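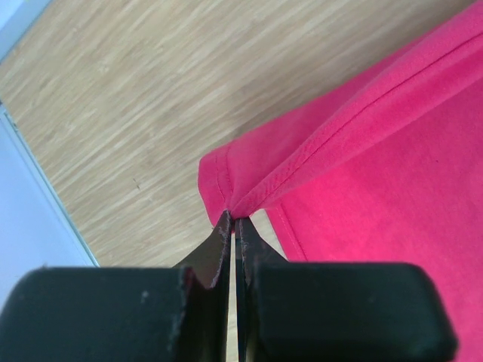 Care labels should state shrinkage as a number

A care label on a cotton garment gives a wash temperature, a drying instruction, an ironing limit and sometimes a note on bleach. All four tell the owner what to do. None states what the cloth will do in return. A shirt may carry a 40 degree wash symbol and lose five per cent of its length at 40 degrees, and the label is still correct in the sense the maker intends: the garment has not been ruined, it has only become shorter.

My view is that the dimensional change after washing should be printed on the label, in per cent, for length and width separately. The figure already exists. Any mill selling cloth by the roll to a garment maker has tested it, and the garment maker has cut the pattern with the result in mind. The last person to handle the cloth, who will handle it for longest, is the only one not given the value.

I worked for 19 years in fabric testing, most of them at Praner, where the routine was simple. A specimen is conditioned, marked with datum points, measured, washed and dried by a stated method, conditioned again and measured again. The difference is divided by the first length. The work needs a reliable machine, a flat table and some patience. The usual objection, that testing would be a burden on small makers, overlooks the fact that the small maker buys cloth which has been through this before it leaves the mill.

A second objection has more weight. Shrinkage depends on the method of drying, and a single number may mislead. Knitted cotton dried flat can behave quite differently from the same cotton tumbled hot. I accept this. The answer is to state the drying method beside the number, using the symbol that is on the label anyway. If the label permits tumble drying, the figure should be the tumble figure. A maker who dislikes that figure can withdraw the permission.

Ching-wen Yuen, who ran the finishing line at Flumville when I was there on secondment, put a third objection to me in a letter. Relaxation shrinkage is mostly spent in the first few washes, she wrote, but some knits go on moving for much longer, so the result depends on when the tester stops. She is right, and the rule would have to fix the number of cycles. I would choose five. One cycle flatters loosely finished cloth, and longer runs cost machine time for a small gain in accuracy. Her own preference was 2 cycles, on grounds of cost, and I would take that over the present silence.

There is also the matter of sizing. Some makers cut generously so that the garment arrives at its marked size after washing. Others cut to the marked size and leave the buyer to find out. Both practices are lawful and both produce the same label. A buyer comparing two medium shirts in a shop cannot tell which will still be a medium in April. With the figure printed, the first maker gets credit for the extra cloth and the second has a reason to pay for better finishing.

The cost of adding two short numbers to a printed tape is close to nothing. The tape is already being printed.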